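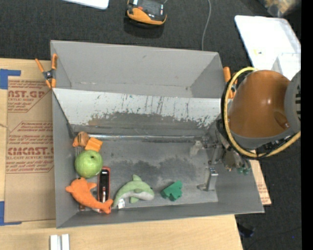
Can It Tidy Up Yet? My Toy Bin Gallery

I have two kids and a living room floor I haven't properly seen since February, so whenever somebody tells me a robot will be doing my chores soon, I want to know which chores. Picking toys out of a bin seems like the fair place to start (my four-year-old can do it, when bribed!). So that's what this page is about.

The apple and the blocks
A round green apple, an orange block and, off on its own, a dark green one with jagged edges. I'd put my money on the block sitting by itself, with all that bare floor next to it. Crowded corners are where I lose my own patience, never mind a machine's.

Two dolphins, one green and one orange
My favorites! Plush is the part I keep going on about to anyone who'll listen. A soft toy squashes and flops and goes wherever it likes once you pinch it, and the tails on these two are awfully close together. Riaan Shezi, who I argue with about this most Fridays, thinks soft is easier because you can be sloppy with your grip. Maybe. He doesn't have to wash them.

The gripper
Skinny metal finger on one side, pale see-through fingertip on the other. I look at that and think of salad tongs, and I've picked up plenty of Lego with salad tongs.

So would I buy one? Not for my house, not yet. I've got 14 bins at home and the stuff isn't even in them. Call me when it does under the couch.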